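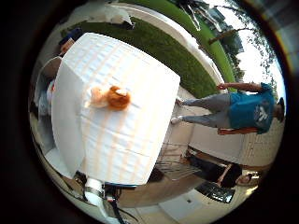
Piltwood is a small press. We print chapbooks, zines and the odd folded map, and we are suspicious of most of what gets said about small presses, including the parts we used to say ourselves. "Community" is a word people put on grant forms. A small orange-brown plush animal lying on its side on a big white box tells you as much about our books as any mission statement would. We publish work we have read twice and still like.

We have 3 series. Carier is short fiction, Lambert is comics, and Kusska is whatever didn't fit, mostly interviews and bad-tempered essays about photocopying. Lambert sells. The other two don't, much. 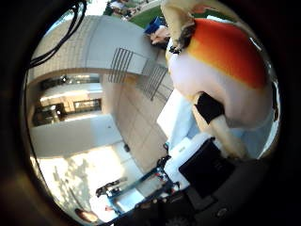 The biggest print run we ever did was 2,000 copies, and we don't recommend it. Boxes of it are still with us. Most titles now get a short first run, and a second if stores ask.

We read submissions in September only. Send up to 9 pages, no cover letter. We don't charge a reading fee and doubt the reasons other presses give for charging one. Contributors get 2 copies and a share of sales, paid when there are any.

Page last updated August 20, 2019.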